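Saturday slot, 20 mins incl questions – keep it moving
Speaker: Boglárka Szűcs

Slide 1. Hello, who I am, one line only. I buy kit for small labs, I don't sell it. Say that early, people always assume.

Slide 2. What's on the table today – the Palovent handheld gripper kit. You hold it, you do the task by hand, it records what the fingers do, then you train an arm on that. Most of the room knows this so DON'T explain for five minutes like last time.

What you get for the money: gripper, camera on top, two spare sets of ribbed fingers, charger, the Drarkico software licence for one seat. Price is 800 without the licence. Check whether that's before tax, ask at the desk before going on.

Slide 3. Why I looked at it. We had the Koller kit for a year. Good fingers, awful mount, screws worked loose, always on a Friday. Support replied in the end but slow. Rutadach do a cheaper one, arrived with the wrong cable, sent it back. Not going to be rude about them on stage.

Slide 4. Soft fingers. The ribs give when you close on something round, so you don't need to be dead centre. This is the selling point, spend time here. Pass the spare finger round the room (get it BACK).
Contact strips wear first. Ask them what a replacement pair costs, it isn't on the price list.

Slide 5. Bottle and coaster task. Pick up the bottle, put it on the coaster, let go. Dull on purpose. Cluttered desk, big window behind, because a bare bench tells you nothing about a kit like this. Four stills, leave them up while talking. 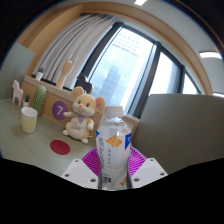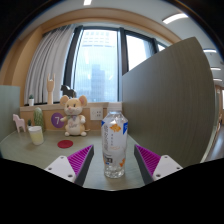 Fingers open in this one, clear of the bottle.
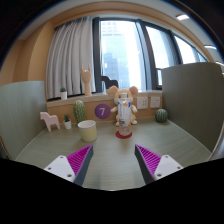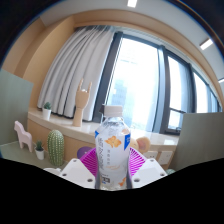
Géza Kiss wrote back after reading the draft of these notes that I'm being too kind on the software, and that the fingers were never the problem for his group: the export step fell over on any session longer than 20 minutes and they ended up cutting everything into short runs by hand. He'd still buy it again, he said, but he would want the licence thrown in.

Fair. Put that in as slide 6, with his name, he's ok with it.

Slide 6. Software. Setup is fine. Labelling screen is fine, bit grey. Export – see Géza. My own longest session was shorter than his so I never hit it. Say so, don't pretend I tested it.
Also no undo on delete. I lost a morning's work that way. Pause for sympathy.

Slide 7. How many demos do you need? Everyone asks. The leaflet says 300 for one simple pick and place. I'd treat that as a starting point and no more, depends on your objects and how tidy your operators are. Clear plastic is a harder case than a nice wooden block, so try your own things before you sign anything.

Operator fatigue – weight is ok for short spells, wrist complains after that. Swap people over. The grip is shaped for bigger hands than mine, I mentioned this to Palovent, they said they were "looking at it". Hmm.

Slide 8. Would I buy it
– yes for teaching
– yes for a first go at collecting your own data
– not yet if you need long sessions, wait for the export fix
– ask for a loan unit first, they do lend them but its not on the site

Slide 9. Contact details, link to the task sheet. Leave up during questions.

Likely questions: does it work left handed (yes, bit awkward). Will it drive our arm (depends, ask for the adaptor list, I only tried one). Can you wash the fingers (wiped mine with a damp cloth, nothing stronger, dont guess).

If short of time drop slide 3 completly. Water, clicker, spare finger.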